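Chapter 7
Mesh Bags and the Care of Small Items

7.1 Purpose of the bag

A laundry bag separates small or delicate articles from the rest of the load while allowing water and detergent to pass through the fabric. It limits snagging and stretching, and it keeps socks and similar items together. The bag does not alter the wash programme: the temperature and spin speed are still set by the most delicate article inside it.

Bags are classified in this book by mesh (fine or coarse), by shape (flat or rounded) and by closure. Zdislava Brabec's household trials at Granbridge used 20 bags of mixed types, and 9 of them were withdrawn during the trial. The commonest fault was a zip that had pulled away from the fabric at one end. Tears in the mesh itself were less frequent.

Before loading, the bag is opened fully on a clean, smooth surface. Each panel is held up in turn and the full length of the zip is checked, with particular attention to the curved sections, where the stitching carries the most strain.
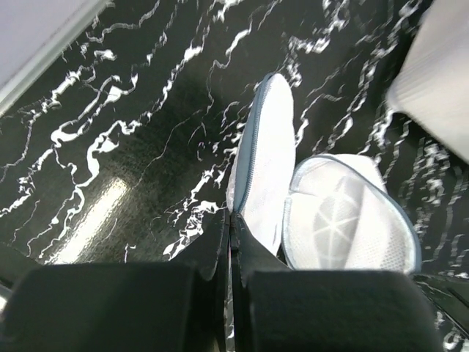 7.2 Parts and terms

Panel: one of the main faces of the bag. White mesh is the usual choice, as it carries no dye.

Zip track: the line of teeth or coil along the edge of a panel. On rounded bags it follows the curve.

Piping: a narrow trim sewn along the rim. It stiffens the edge and helps the bag keep its outline. Grey piping on a white bag also makes the rim easier to find when sorting.

Slider: the moving part of the zip. It should run from end to end without catching. Treatment of a stiff slider is covered in Section 7.4, and loading limits are given in Table 2.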